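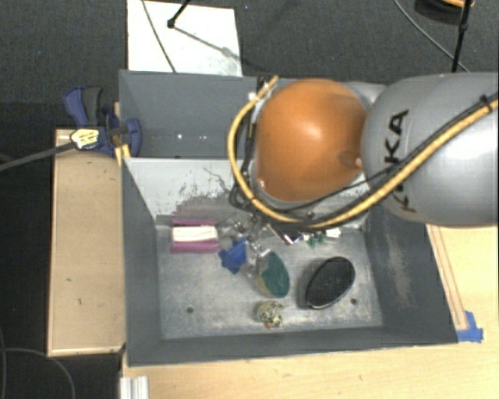
## 3. Bins and Contents

### 3.1 Bins

The study used 13 open metal bins taken from regular service at the Dukora site. All had been in use before the study began, and none was repainted or straightened for it. A new bin of the same pattern, supplied by Valtomel, was kept aside as a reference for color and surface finish and was never loaded.

Wear was recorded separately for the floor and for each of the four walls. We used three classes: marked, where the coating had changed color but was still continuous; scratched, where a line could be felt with a fingernail; and scraped, where an area of coating had been lost. A surface could carry more than one class. Long scuffs were entered as marks unless the fingernail test gave a different result, so the class of a scuff cannot be read from a photograph alone. The front bin in Figure 2 has a patch of scraped coating low on the rear wall, with dark scratches also present on that wall, and a long pale brownish scuff on the right wall. Its left wall is plain by comparison. Uneven wear of this kind is the reason wall scores are not averaged in Section 4.

Small holes in the floor, two of which can be seen in the same figure, were treated as a feature of the bin and left out of the wear score. They matter for a different purpose. Thin items and loose corners of wrapping can catch in a hole, and an item held this way comes to rest differently from one lying on a smooth floor. Any such contact was noted on the bin sheet.

### 3.2 Contents

The contents were small mixed goods drawn from the returns stock at Fuentealba. The full pool held 849 items. Each was assigned to one group by its outer surface alone, with no regard to what was inside the package:

- **Opaque, plain.** One main color, little or no printing.
- **Opaque, banded or printed.** Two or more areas of clearly different color.
- **Clear or reflective.** Transparent film, silvery film, or any surface that gave strong glints under the room lights.

The third group had 142 items and caused most of the disagreement between raters. Where clear and silvery material lies in a heap, the edge of one piece is easily taken for a fold in another. The jumble of transparent and silvery material near the angular blue piece in Figure 2 shows the difficulty. The pink-magenta rectangle at the rear left of the floor, with its broad white band, poses a milder one: under our rules the band belongs to the object and is not scored as a separate item lying on top of it.

Shape was recorded as rectangular, rounded, or irregular. Items with pointed corners that fit no simple outline were entered as irregular even when they had clearly been folded from a rectangular sheet.

### 3.3 Loading and Scoring

Items were tipped into the bin from a carton held level with the rim and were not spread out afterward. A load was accepted if part of the floor remained visible. Heaped loads, in which the floor was fully covered, are reported separately in Section 5.

Sixteen loads were scored twice, by raters working apart, using the Jisside sheet with the shape field added. Graciela Acuña settled the entries on which the two sheets differed. Her rulings were written on the second sheet in a different ink, and both original entries were kept. Items hidden by anything above or in front of the bin were entered as "not seen" and were excluded from the agreement figures, along with any item of which only a corner could be made out.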